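Research > Robotics > Public demonstrations
Search articles, authors
278 views 0 comments Share

4.2 Open-day demonstration

The coffee task was presented to visitors during the Lendgate open day in August. Kuldeep Mishra and Setsuko Kuroda ran the simulated humanoid on a large display, and guests could follow each attempt from start to finish. Up to 94 visitors attended the session. The policy was the one described in Section 3, trained for 3000 episodes – no changes were made for the event.

Visitors asked most often about the grasp on the mug and about the height at which it is held over the drip tray. Their written remarks were collected by Gwendolyn Esposito and are discussed in Section 5. The simulated workspace used for the demonstration is shown in Figure 4.

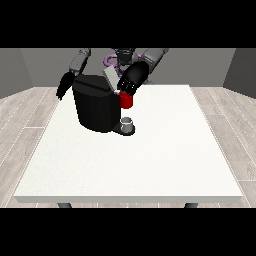
Figure 4. Simulated coffee task, with the red mug held in the robot's right hand above the small cup on the drip tray.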